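Unit 4: Sleep and the Body Clock
Course handout, Introduction to Personal Health

Reading for this unit should be done before you start the sleep log. The log sheet is on the last page of the course packet.

What the body clock does

Most living things keep a rhythm that runs close to a day in length. In people, the main clock sits in a small group of cells deep in the brain, just above the place where the optic nerves cross. It gets information about light from the eyes and uses it to set the timing of body temperature, hormone release, hunger and alertness.

The word used for this is circadian, from the Latin for "around a day." Left without any light cues, most adults drift a little later each day. Morning light pulls the clock earlier. Light late in the evening pushes it later. This is the main reason people who stay up under bright lights have trouble getting up the next morning, even when they want to.

The second process is sleep pressure. It builds the whole time you are awake and drops while you sleep. A chemical called adenosine collects in the brain during waking hours and is thought to be part of this. Caffeine works by blocking the places where adenosine attaches. The adenosine is still there, and when the caffeine wears off you feel it.

Stages of sleep

Sleep is divided into REM sleep and non-REM sleep. Non-REM has three stages. Older textbooks list four, so if you are using a used copy from the library, note the difference. The old stages three and four are now counted together as deep sleep.

Stage one is short and light. People woken from it often say they were not asleep. Stage two takes up the largest share of the night in most adults. Deep sleep comes mostly in the first part of the night and is the hardest to be woken from. REM sleep, when most vivid dreaming happens, comes in longer periods toward morning.

A full cycle usually takes an hour and a half or so, and most adults go through several in a night. If you cut the night short by getting up early, you lose more REM than deep sleep.

The bedroom

Sleep advice tends to focus on habits, but the room matters too. The things that have been studied most are light, noise and temperature. A cool room helps because body temperature falls as sleep begins. Noise that comes and goes is worse than noise that stays steady. Even low light through a window can reach the clock through closed eyelids, though the effect differs a good deal from person to person.

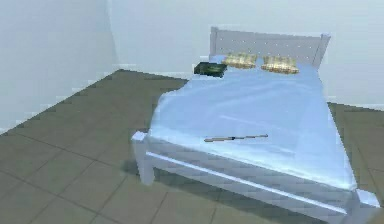 Use of the bed is a separate matter. People who read, eat, study or watch shows in bed can come to link the bed with being awake. The treatment for this is called stimulus control. The rules are simple: go to bed only when sleepy, get up if you are still awake after a while, and keep the same wake time every day. Students in shared housing often have no other place to sit. In that case a chair, or even one end of the room kept for work, is better than nothing.

Naps

A short nap can help with alertness in the afternoon. Long naps are more likely to include deep sleep, and waking from deep sleep leaves people slow and confused for a time — the term is sleep inertia. Naps late in the day also lower sleep pressure, which makes it harder to fall asleep at night.

Caffeine

Half of the caffeine in a cup of coffee is still in the body several hours after drinking it. The exact time varies with age, medicines, smoking and pregnancy. For this course, count any drink with 200 mg or more as a large dose and mark it with an L on the log. Tea and cola go on the log as well, along with chocolate if you eat a lot of it.

The sleep log

Keep the log for two weeks. Fill it in each morning, within an hour of getting up. Record the time you got into bed, your best guess at when you fell asleep, any long periods awake, and the time you got up. Do not watch the clock during the night to get better numbers. A guess is fine.

To find sleep efficiency, divide time asleep by time in bed and multiply by 100. Work it out for each night first, then take the average. Show your work for at least 4 nights.

You may use a phone app or a wrist tracker alongside the paper log, but the paper log is the one that is graded. Trackers estimate sleep mostly from movement and heart rate, and they often count lying still as sleep.

Terms to know: circadian rhythm, adenosine, sleep pressure, REM, deep sleep, sleep inertia, stimulus control, sleep efficiency.

Handout revised Jul 22, 2020 | Questions: Health Studies office, Hailu Hall, ext. 2337 | Copying permitted for class use | Back to top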